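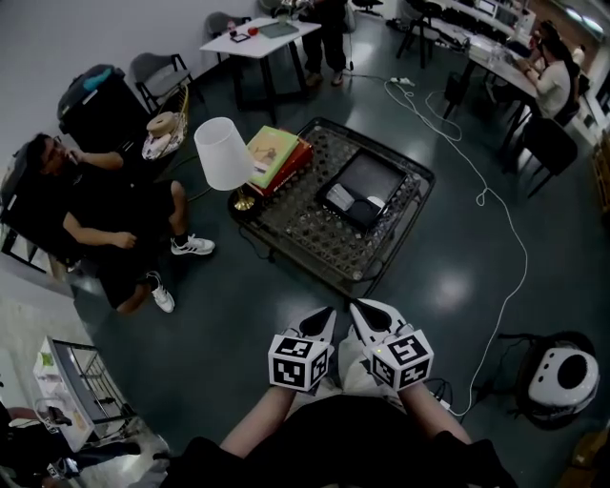
# What Is a Coffee Table For?

A coffee table is a low table that stands near chairs or a sofa. It is low so that a person who is sitting down can reach it easily. Many homes have one, and so do libraries, offices and waiting rooms.

Coffee tables come in many shapes. Some are round, and some are square. The top may be solid, or it may be woven, with small holes all over it. A woven top is light to lift, but a pencil can slip through a large hole!

## Things that belong on it

**A lamp.** The shade spreads the light and keeps the bright bulb out of our eyes. A cone-shaped shade sends most of its light down, where people read.

**Books.** A stack is steady when the biggest book is at the bottom.

**A tray.** A tray gives cups a flat place to stand. It also catches drips — and it lets us carry several things at once.

Small items such as tape or string do well in a basket nearby.

## Try it at home

The Plitham Children's Museum invites young visitors to look at a table in their own home. Ask a grown-up before moving a lamp or anything made of glass.

1. Measure the table from the floor to the top. Is it lower than 50 centimeters?
2. Sit in the nearest chair. Can you reach the middle of the table?
3. Draw the table and label each thing on it.

Drawings may be handed in at the Urum Room desk until the end of November.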